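Housekeeping Skills, evening group
Notes for week 11: sinks, basins and the stuff that lives in them

Hi all! I promised I'd type these up after the last class, so here they are (a bit longer than planned, sorry, I got going on sponges again). Bring them with you on 16th November, because we're doing the practical in the Skevdale room and I won't be handing out paper copies.

First, the homework. I asked you to list everything within arm's reach of your sink at home, and I loved reading these. One of you had 13 things! Most of us keep far more there than we use, and every one of them has to be picked up before you can wipe anything. So that's step one: clear it out. Bottles, brushes, the odd lid, whatever's hiding in the corners.

Sort as you lift. I do it in two piles, tools and everything else. Tools go in the drying rack, head up. Everything else goes on a towel until you've decided where it belongs, and please decide the same day or the towel becomes its new home.

Now, metal bottoms. A scratched metal surface is not a dirty one, and you can wear yourself out trying to scrub away a scratch. Go over it with warm water and a drop of dish soap, soft side of the sponge, following the grain if you can find one. Rinse, then dry with a cloth. Drying is the part people skip, and it's where most of the cloudy smudges come from.

Side walls are a different story. If a painted or coated surface has started to peel, keep the green scrubbing side well away from it! Dab, don't rub, and pick up the loose flakes with a damp paper towel before you start on the bottom. I always work top to bottom so I'm only chasing crumbs and specks once.

A word on dish brushes with sponge heads. I like them a lot (long handle, dry hands), but the head needs to come out of the basin between jobs. Lying flat on the metal, one side of it never gets any air. Stand it up or hang it, and change the head when the scrubbing layer starts to lift at the edge.

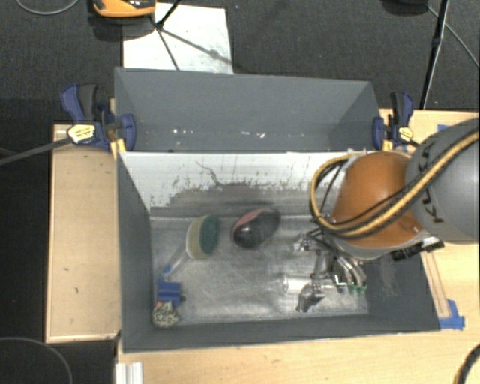

Hanna Lytvynenko wrote to me after class that she changes hers on the first of every month whether it looks tired or not, and she wanted to know if that was wasteful. I'd say it depends how much you cook! With a full house, monthly is fine. On my own I get a good bit longer out of one, and I go by smell.

For next time: clear, sort and wipe one basin at home, any size, and jot down what you put back afterward. The December sessions move on to drains and drying racks, so if yours has rust spots, bring it in and we'll have a go at it together.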